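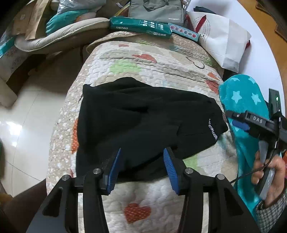 Black knitwear on a bedspread with orange hearts.

I rang Elīna Jaunzems in September 2022, when any normal person is thinking about school shoes and plums, and asked if she'd talk to me about the Christmas panto. She laughed for quite a while. Then she told me she'd already been up in the gallery of the Hemus with the new script that morning, so I'd picked a good day.

If you didn't grow up near Tastorport you won't know the Hemus. It's the little theatre behind the harbour car park, and every December it does a pantomime, and every December when I was small my mum took us. I'm still a bit silly about it. I can smell the place if I shut my eyes (oranges, damp coats, that burnt dust smell off the lights). Elīna has been the prompter there for years and years, which means she sits in the corner with the book and whispers the next line when somebody dries. I'd never met a prompter before. I had a lot of questions!

We met at Holovko, the café on the corner, and she ordered a pot of tea and a cheese scone before she'd got her coat off. She's 58 and talks very quietly, and I did wonder if that came from the job.

"No, I've always been like this," she said. "My teachers used to complain. They'd put me at the front so they could hear me."

Her own first panto was at the Hemus as well. She was 11, which she says was far too old, and she sat there with her arms folded determined not to shout anything. It was Dick Whittington. "I lasted until the cat came on. I loved that cat. I found out later it was the man from the chemist's, and I couldn't look at him when I went in for cough mixture."

Did she want to act, after that? She pulled a face. She did try, she said, in her twenties, and got put in the chorus as a villager with a basket. "I was a dreadful villager. I kept listening to the other people instead of doing my bit. I knew everyone's lines by the second week and I'd be mouthing them, and the director could see me mouthing them from the back row, so she took the basket away and gave me the script."

And that was that. She's had the same stool ever since, although it has been re-covered.

I asked how you know when somebody needs a prompt and when they're only pausing, because it seems to me you could ruin a good pause. She got quite animated about this. You watch the breathing, she said. An actor who's pausing on purpose has already breathed in. An actor who's lost it holds their breath and their eyes go to the floor, and then you've got no time at all. "You give them the first two words. Never the whole line. If you give them the whole line they try to listen to it and they miss the start."

The worst night she can remember was a Cinderella, when both Ugly Sisters skipped forward by most of a scene and the pumpkin hadn't been mentioned yet. She was whispering, the stage manager was whispering, and Buttons, bless him, came on and told jokes for what felt to her like 10 minutes until they'd sorted out where they all were. The audience thought it was marvellous. People came up afterwards and asked if they'd be doing the Buttons bit again the next night.

"Did they?" I said.

"They tried. It was awful."

I'd been wanting to ask about the sweets, so I did. When I was little the Dame came down to the front in the second half with a bucket and threw toffees, and we'd all be up on the seats with our hands out. My brother got one in the eye and was so proud of it. They stopped the throwing a while back, and now children get a paper bag at the door as they leave. I grumbled about this in my last post, and I grumbled about it again to Elīna, who said she didn't mind either way but that it had made the second half easier to hear.

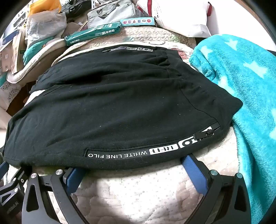
Somebody left a comment under that last post saying I was being sentimental, and that their little boy is frightened of loud noises and things flying about, and he'd managed his first whole panto at the Hemus precisely since the throwing stopped. They said he kept the paper bag until Easter. I read it out to Elīna off my phone and she put her scone down and said, "Well, there you are," and I had to agree that there I was.

She did tell me about the touring, too, which I knew nothing about. For a few winters the company took the show up the road to Vodville after the main run, into the hall there, where there isn't a prompt corner. She sat behind a piece of scenery. One year it was a cow – the flat painted kind, on a stand – and she could see the stage through a hole where the eye should have been. Roughly 50 people came the first night and she reckons half of them were related to the fairy godmother.

"It was freezing. I had my gloves on and I couldn't turn the pages, so I took one off, and then I had one cold hand for the whole of January, I'm sure of it."

I asked what she does at Christmas itself, once the run has its day off. Very little, she said. She has her sister round, they eat ham and grey peas the way their grandmother did them, and she doesn't speak if she can help it. Her sister does the talking. They watch something old on the telly and Elīna gets told off for saying the lines along with it.

This year it's Mother Goose, with a new writer and, she says, some long speeches that will want watching. She has already marked them in pencil. She got the script out of her bag to show me and then thought better of it and put it back, so I can't tell you a thing about the goose. I did see that the margins were full of tiny ticks, and I asked what those were for.

"Breaths," she said.

Mum and I are going again, with my brother's girls this time, and we've asked for seats on the left so I can try to spot Elīna in her corner. She says I won't be able to. I've got the tickets stuck on the fridge already, under the magnet from the Hemus shop, next to the bin day calendar.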